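Feeding corner notebook, July, started 7:40 in the morning with coffee I then forgot on the windowsill

Carrying on from the last entry, where I promised myself I would stop fiddling with the cat food arrangements and get back to the shelving. I have not gone near the shelving.

State of play. The corner feeds one cat, weight not recorded today because she declined. In the last month it has had four layouts, two of which I'd rather not discuss. The goal is still the one at the top of page 26: anyone in the building should be able to give her the right amount without asking me, and without opening the wrong thing. We are at the stage where people mostly open the right thing and then ask me anyway.

**Bowl**

Moved to the raised one for good. The flat dish (Kwofie, the heavy one) is retired to the plant shelf, where it's doing well under the fern. I had three complaints about the flat dish and all of them came down to kibble leaving it sideways. She eats like someone clearing snow. With the raised dish and its tilt she gets her face into it properly and the stray pieces stay in single figures most mornings.

The tilt bothered me at first. Put a full scoop in fast and the pile slides to the low side and sits there looking ready to leave. Put it in slowly, from close, and it settles. So: pour low, pour slow. I wrote this on a sticky note, and she ate the corner of the sticky note. Now it's only written here.

Also tried a rubber mat under the base. Took it out again after two days. It held the bowl fine but collected crumbs around the rim, and I spent longer cleaning the mat than I'd ever spent wiping the table. May come back to it with a thinner one.

**Dry food, two kinds of storage**

Still running the split system, with the big jar at the back and the small working container at the front. The jar is long-term and gets opened when the working container runs down. The container is the one you scoop from.

Arguments for, copied from the back of an envelope before I lose the envelope:

- The jar lid stays shut most of the time and the food at the bottom doesn't go stale and dusty.
- The container is wide and you can get a scoop in without hitting your knuckles. The jar is tall and you can't.
- Glass shows you the level from across the room. Very handy when deciding whether to get up.

Arguments against: it's two things to wash. Also, new people see a jar of cat food and a box of cat food and assume there must be a second cat. We've had this conversation more than once. Someone left a toy for the second cat.

Darkville sells a container with a hinged top that would solve the open-container problem, and I had one on loan until the hinge came off in my hand. Sent it back with a polite note. For now the glass one lives without a lid during feeding and gets covered at night with the plastic lid from something else, which nearly fits. "Nearly fits" is the standard we work to in this corner.

**Portion check**

Did the weighing properly this time, on the letter scale, since the kitchen scale is in somebody's car.

One level scoop, shaken flat: 26 g. I did it over and over until I was bored and the reading hardly budged, so I'm calling it 26 and moving on. A heaped scoop is a different animal. Mine came to more every time and never the same amount twice, depending on how generous I felt, and I suspect that explains the cat's figure better than anything the vet said.

Daily amount is 50 g and a little bit of honesty. Two level scoops gives 52, and the spare two grams I am writing off as spillage. Morning one, evening one. No heaping. If she looks at you, you may look back.

Weighed what was in the jar too, by tipping it into a mixing bowl, then tipping it back, then sweeping. 684 g. At 52 a day that's thirteen days and a bit, not counting what's in the container. The next bag from Samov should be ordered before that and I've put a line on the wall calendar, in pencil, in case I'm wrong.

The container I filled to the brim for the test and then weighed with the glass tared off: 383 g. That's too full for everyday use. A scoop goes in and a small landslide comes out over the edge. A finger's width below the rim is much better, and I'd been told this weeks ago by everyone who has ever scooped anything.

**Treat packets**

The wire rack was the surprise success. Before it, the sachets lived in a drawer with batteries and takeout menus, and the cat knew which drawer, and would sit in front of it giving off an air of patience. Standing the packets up in the rack means you can see how many are left and pull one without knocking the rest flat.

Downside, the cat can also see how many are left. She has not worked out the rack yet. I give it until the end of the month.

Rule as before: one sachet, not every day, and fold the top over before it goes back. Opened ones at the front. I found an opened one in the middle last night, folded into a neat triangle, and I have no idea which of us is that tidy.

**Layout, take five**

Spent the rest of the morning pushing things around the table. Previous layout had the storage jar at the front because it looked smart there. It looked smart and you had to reach over it for everything. So jar to the back, with the handle up where you can grab it. Rack to the left of the jar. Bowl on the right-hand side with space at the front of it for a cat to stand on the table like she pays rent. Container to the left of the bowl, close enough that a scoop travels a short way and drops less on the trip.
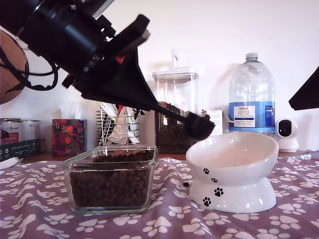
Left it like that over lunch and came back still liking it, a first. The travel distance from container to bowl was the thing I'd been getting wrong all along. In take three they were at opposite ends and every feeding laid a little trail between them, which she followed, eating as she went, and then arrived at the bowl no longer interested.

Water is the part I haven't sorted. At the moment the bottled water sits at the back and gets poured into her water dish on the floor on the other side of the room, because a book I read said cats like their water away from their food. She drinks from the fern. I've moved the dish three times and each time she has inspected it and gone back to the fern. I'm inclined to put the water dish next to the fern and claim it as a finding.

**Cleaning, what I settled on**

Bowl gets washed after the evening feed, hot water, a drop of soap, dried with the blue towel. The stand underneath gets wiped at the same time, including the back, where a paste forms that I'm not going to describe in a notebook other people read. Don't scrub the printed paws with the green side of the sponge. They've held up so far and I'd like them to stay where they are.

Container gets emptied and washed when it runs down, before refilling. Let it dry all the way. I refilled it damp once and made something close to porridge along the bottom. She wouldn't touch it, and this is a cat who ate a sticky note.

Jar gets washed when it's properly empty. I expect this to be done by whoever is unlucky.

Table: wipe it. Brush first, then wipe. If you wipe first the crumbs smear and you get to do it twice.

**Still open**

- Lid for the glass container. Measure the opening before ordering. I ordered by eye last time and now own a very good lid for a very good container we don't have.
- Batdale has a taller stand. Not convinced she needs it. She'd have to be measured, and see above about her weight.
- Write the feeding card again, larger letters, no words for "approximately." Laminate it or put it out of reach.
- Get the kitchen scale back out of the car.
- Some way to show whether she's been fed this morning. Suggestions so far: a chalk mark, a clothespin moved from one side of the rack to the other, asking the cat. Trying the clothespin.

4:15 p.m. Clothespin is missing. Container is down by what looks like a heaped scoop and everyone I've asked says they poured level. Bowl is spotless. Starting again tomorrow with a second clothespin and a pen on a string.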